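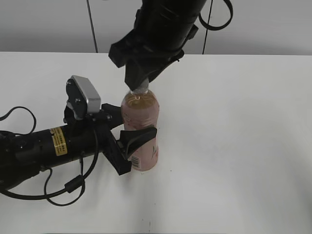

Two hands, one cap

Opening a bottle is the kind of task that makes visitors to a robot workshop impatient. They have done it already at breakfast, without looking. At Flodus, a small test workshop on the first floor of a former print works, the same task has taken most of January, and when I came there one afternoon at half past three the team was still arguing about fingers.

The question they were given is simple to write down. A customer called Pondum, who prepares samples for cosmetics makers, wants one cell with two arms which can hold a bottle, take off its cap and pass it on. Pondum has 3 candidates for the gripper and does not want to buy all of them. Flodus was asked to try each one on the same arms, with the same bottles and the same controller, and say which is worth the money.

The arms are black, mounted so that one reaches in from the side and the other comes down from above. The side arm does the holding. It closes its two fingers on the lower middle of the bottle, where the label is, and it must keep the bottle still while the other arm works at the cap. A small camera rides on top of the side arm, near the wrist, and tilts upward.

The first candidate is sold by Gillies and is the cheapest, 480 pounds for each hand. Its fingers are flat and hard. On a box or a metal block it behaves very well, and the engineers like it because the screws are easy to reach. On a round bottle it has only two thin lines of contact. When the upper arm began to turn the cap, the bottle turned also, slowly and politely, like somebody who does not want to disturb. More force helped a little, but then the plastic went in and the liquid came up in the neck.

The second comes from Vultoswood and has curved pads. The difference is easy to feel if you put your own finger between them (with the power off, please). The pad follows the bottle and the pressure is spread. With this hand on the side arm, the team could lower the closing force and still the bottle did not follow the cap. The disadvantage is speed. The Vultoswood hand closes as if it is thinking about something else, and the software for it was, in the words of one engineer, written by people who have never been in a hurry.

The third candidate is an older design which Pondum already owns. It has a very good force sensor and a very bad cable. I saw why this matters. On a two-arm cell the cables are half of the work. They make loops above the forearm, they hang down to the table, and each loop must be long enough for the furthest turn of the wrist and short enough that it does not catch on the neighbour. The older hand needs a stiff cable, and twice it pulled the wrist away from its position by a small amount. For a box this is nothing. For a cap it is enough to miss.

By the end of the trials the team had recorded 2,842 attempts, of which 502 were made with different hands on the two arms. This mixed arrangement was not in the original plan. Someone had left the Gillies hand on the upper arm over lunch and nobody wanted to change it back. For the cap, angular fingers proved quite useful: they press on a small place and do not need to embrace anything. So the report will probably recommend curved pads below and hard blocky fingers above, which will please neither of the sellers.

There is still a disagreement about the camera. One half of the team wants a second one looking down from the upper arm, because from the side it is difficult to judge if the cap sits straight. The other half says that a second camera means one more cable, and I could see on their faces that this argument was strong.

Before I left they started another series. The upper arm came down, waited a moment above the cap and touched it. The engineer beside me had stopped talking — he was listening to the motor of the wrist, which makes a slightly higher sound when the thread begins to give. He wrote the result in a notebook, moved the closing force down by one step and pressed start again.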